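Rorno RG-7 Finger Set, Mesh Pattern
Part no. 443-11
Sold in pairs, left and right

Replacement fingers for the Rorno parallel gripper, for cells that pick light, flexible parts such as cables, cords and small connectors. The open lattice lets the finger give slightly under load. Mounting screws are included; the wrist camera bracket is sold separately.

Changing the fingers
Open the gripper fully, then switch off power at the controller. Remove the two screws at the base of each finger and pull the finger straight out. Wipe the seat with a dry cloth. Fit the new finger with the flat angled edge at the tip, start both screws by hand and tighten them evenly. Run the Home routine before the first pick.
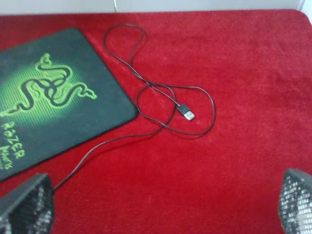

Camera offset has to be checked after every finger change, even when the old and new parts carry the same number. Open the gripper and bring up the live wrist view. Both fingertips should show in the lower corners, with a clear gap between them. For a cable pick, jog until the connector lies ahead of the gap and midway between the fingers, as with the USB plug on the red cloth, then save the offset. Loops of cable around the plug do not affect this step – set the approach angle afterward.

Care
Brush lint out of the lattice when working over plush or fleece. Do not use solvent. Replace both fingers if either one is cracked.

Page revised 4/13/21. Technical contact: Oliwia Kalinowski, extension 184.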